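Home | News | Policy | Reports | Members | Events | Contact

Visit report: food rescue and processing open day, Evham

October 21, 2018

The Evham regional food hub held its second open day this month, and our food policy network was invited to send members along. The hub takes surplus and out-of-grade produce from growers in the district, sorts it, and either passes it on fresh to relief agencies or processes it into products that keep. We have followed the project on paper since the funding round, but this was our first chance to walk through it.

Evham is a long drive from anywhere and the last stretch of road is under repair, so those coming for the November session should allow extra time. Parking is on the grass behind the weighbridge. Sign-in was at the front office, where we were given a site map, a hairnet and a visitor's vest. Closed shoes are required and two people were turned back to their cars for sandals.

The day opened with a talk on how the hub is supplied. There are 238 growers on the register, most of them running small mixed properties. A grower who has a load that will not meet supermarket specification sends a message by noon and is told that afternoon whether the hub can take it. Payment is a flat rate per bin, set each season. The rate covers picking and haulage and not much else, and the hub said so plainly. Several growers in the audience said they would still take it over ploughing the crop in, particularly for carrots and pumpkin, where the rejection rate on size and shape is high.

There were questions about whether the payment distorts the normal market. The answer was that the hub buys nothing that has a commercial buyer, and that growers sign a declaration to that effect with each load. How closely the declarations are checked was less clear. We asked for the audit procedure in writing and were told it would be sent.

After the talk we were split into groups for the tour. Ours began at the receival shed, went on to sorting and the cool rooms, and finished in the processing building.
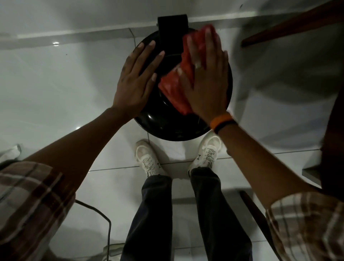
Receival is simple enough. Bins come off the truck, are weighed and tagged, and go either to the wash line or straight into the cool room. The tag stays with the bin until it is empty. Every tag carries the grower's number, the crop, the date and a destination code, and the codes are what allow the hub to report by agency at the end of each quarter. The previous system was a whiteboard and a ledger, and staff said the first set of quarterly figures took them weeks to put together.

The sorting line was supplied by Fabbri and bought second-hand from a citrus packer that closed. It handles round produce well. Carrots and parsnips have to be done by hand at the tables along the side wall, which is slow, and this was the main bottleneck pointed out to us. A quote for a root vegetable line has been obtained but is well outside the current budget. In the meantime the hub limits root crops to two receival days a week.

The cool rooms hold 270 pallets when full. They were a little over half full on our visit, mostly with apples and late potatoes. Power is the largest single cost after wages, and there was a good deal of discussion about solar. The roof of the main shed would need strengthening before panels could go up, and the state program that might have paid for it covers the panels and inverters only. This is a point our network has raised before in relation to other rural facilities, and we think it is worth putting in the next submission.

In the processing building the hub makes soup base, diced frozen vegetables and a plain apple purée. Recipes are kept to a few ingredients so that the labels can stay the same when supply changes. The purée goes largely to school breakfast programs. Soup base goes to the relief agencies in 2 kg pouches, a size chosen after the agencies complained that the original catering packs were too big for their kitchens.
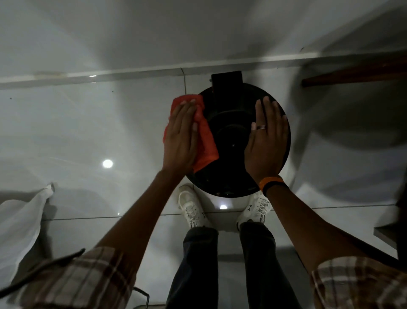 Lunch was served in the training room and was made from hub stock: pumpkin soup, bread from the town bakery and a potato salad. The Larklow relief kitchen, one of the hub's largest recipients, gave a short presentation while people ate. Larklow now serves 200 meals on each of its open nights. Demand has gone up steadily through the year and the kitchen put this down to rents and to the dry season, with farm work hard to come by in the western part of the shire.

The kitchen's view of the hub was favourable, with two reservations. The first was predictability. Meals are planned a week out and the hub can only confirm fresh produce the day before, so the kitchen leans on the frozen lines and uses fresh as an extra. The second was protein. The hub deals in fruit and vegetables, and eggs, milk and meat still have to be found elsewhere or bought. There was some talk of a dairy joining the scheme but no details were given.

The afternoon session was on policy, and for our members it was the most useful part of the day. It was run as an open discussion and the following points came up.

Tax treatment. Growers who donate produce outright can claim very little for the cost of picking and moving it. Most people in the room favoured some form of offset for freight. There was less agreement on whether the value of the produce itself should count.

Liability. The current protection for donors was considered adequate, but few of the smaller growers knew it existed. A one-page summary would help. We offered to draft one and circulate it before the end of November.

Measurement. Everyone reports rescued food by weight. A tonne of pumpkin and a tonne of salad leaves are very different things to a person trying to plan a meal, and the agencies would like reporting by serve as well. The hub is willing but would want one agreed conversion table used across the state.

Freight. The Prendara depot is the nearest point on the rail line and has spare capacity on the return leg to the city. At present everything from the hub travels by road. A trial by rail was proposed last year and did not go ahead, as the depot has no refrigerated storage. The cost of a small cool store there has not been worked out and we suggested that it should be.

Funding term. The hub is on a three-year grant with no indication of what follows. It is hard to sign up staff or negotiate a power contract on those terms. This was raised more often than any other matter, by growers as well as by the hub.

The day finished at half past three. Copies of the slides are being emailed to those who left an address at sign-in. Members who would like the hub's quarterly report can request it through our office.

The November open day has places left and the program will be the same, apart from the lunchtime talk. We recommend it to anyone working on regional food supply, and particularly to members on the procurement working group, who should ask to see the tagging system in more detail than our group had time for. Bring a jumper for the cool rooms.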